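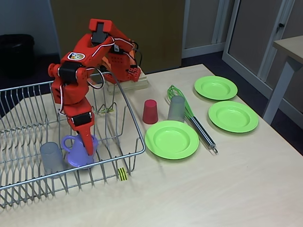 *Red arm, purple pitcher in the dish rack.*

**5 Apr 2025 – Cistmont mayoral, meme coding**

Pulled the Govum posts again overnight with the new keyword list. Old list missed everything that spells Sorrentino with zeros. Jawad spotted it, says the zero spelling started as a joke in the transit group and then his own supporters picked it up. So any "critical vs. supportive" split we made from the old pull is junk. Threw it out. Kept the raw file under /old in case Katia wants it.

Coding scheme, where we are:

- supportive
- mocking
- mocking but affectionate (needs a better name)
- unclear

Those 4 stay. Gaetano wanted a separate one for "campaign-made", I said no, that's a source and goes in the source column. He's right that we need to fill the source column though, it's mostly blank.

The parking garage poster is the big one. Started as a straight campaign poster, Sorrentino looking up and to the left, then somebody swapped the slogan for LEVEL 3 IS FULL. Now there are versions with him as the garage attendant, him as the ticket machine, him as the barrier. Mirko and I coded the same batch separately and agreed on nearly all of it except these. Mirko has them as mocking. I have them as affectionate, they read like people who would vote for him. Neither of us can point to anything in the post itself that settles it. Comments help a bit – but then we're coding comments and that isn't what we said we'd do.

Rule for now: code the post, not the thread. If you had to open the thread to decide, put unclear and write "thread" in the notes column. Will annoy Mirko.

**Trolleck**

Ran the bot scores. Trolleck flags a lot of accounts in the transit group as automated and I don't beleive it. Looked at 8 of the flagged ones by hand. Most post the same picture over and over at lunchtime, and they also argue with each other about bus routes and somebody's fence. Pretty sure they're people with a favorite picture. The score seems to hang on repeat images, so for meme accounts it's going to be wrong in exactly the place we care about.

Options – drop the repeat image feature and rerun, or leave the scores out of the May write-up entirely. Agata prefers leaving them out. I'd like to try the rerun first, it's an afternoon. Asked Jawad if the feature can be switched off in the settings or if we have to retrain. Waiting.

The other candidate has hardly any memes at all. Her team posts clean, well-lit videos about the water rates and they get polite replies. Don't read anything into this yet!! Being a meme isn't votes. Katia keeps saying it and she should, the first draft of the intro slides straight from "shared a lot" to "popular" in one paragraph. Rewrite that.

Also the polling we have is 3 small waves, all before the garage poster got going. Can't line anything up against it. Next wave is in May, same month as the write-up, which is bad timing but no control over that.

**Things that broke**

- timestamps in the new pull are in UTC, old ones local. Lunchtime spike moved by 4 hours and I spent most of the morning being excited about it
- duplicate remover treats a cropped copy as a new image. Maybe fine? Ask Gaetano what the image hash is set to
- my notes column got sorted seperately from the rest of the sheet. Restored from last night, lost a few rows of comments, redoing

**To do**

- Mirko + me: recode garage poster set with the thread rule
- Gaetano: source column, start with the posts that have the campaign logo on them
- Jawad: Trolleck feature question
- Agata: check whether we're ok showing usernames in figures. I think no, blur them
- me: intro paragraph, take out "popular"
- new name for affectionate mocking. Katia suggested "ribbing". Fine, using it unless someone objects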